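The Quiet Shift

Rianne Boersma had been at Grendwood three weeks before anyone let her near the belt. Herman Sinaga gave her the talk himself, in the voice he kept for funerals and stocktakes.

"Yellow," he said, "and red. Don't get fond of either."

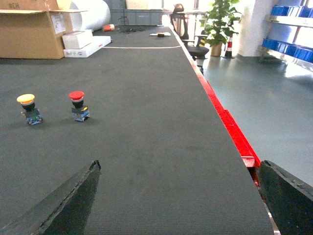 She asked which one stopped things. Herman said they both would, once they were fitted to something, and that he'd known people like that. Then he went off to telephone Prosell about the invoice — line 288 again — and left her in charge of a great deal of grey.

She thought about her mother, who believed she worked in an office. She thought about lunch. When Herman came back he looked almost cheerful.

"They want the steel table cleared by noon. Visitors from Remville."

"What are they coming to see?"

"The table, I suppose."

She wiped it twice, and then once more for Remville, until the lights lay across the top like something spilt.

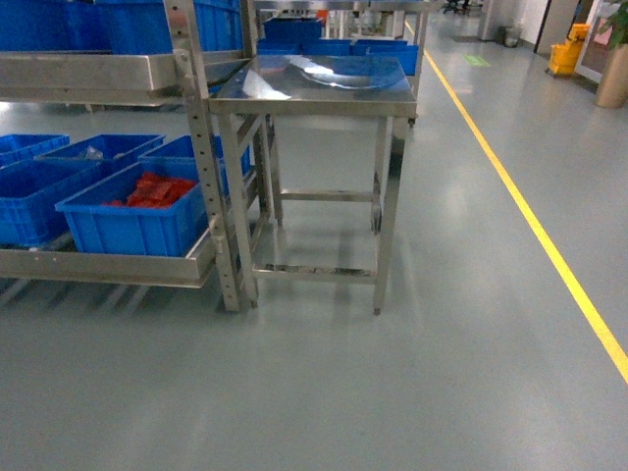 The Visitors

They came at two and admired the floor.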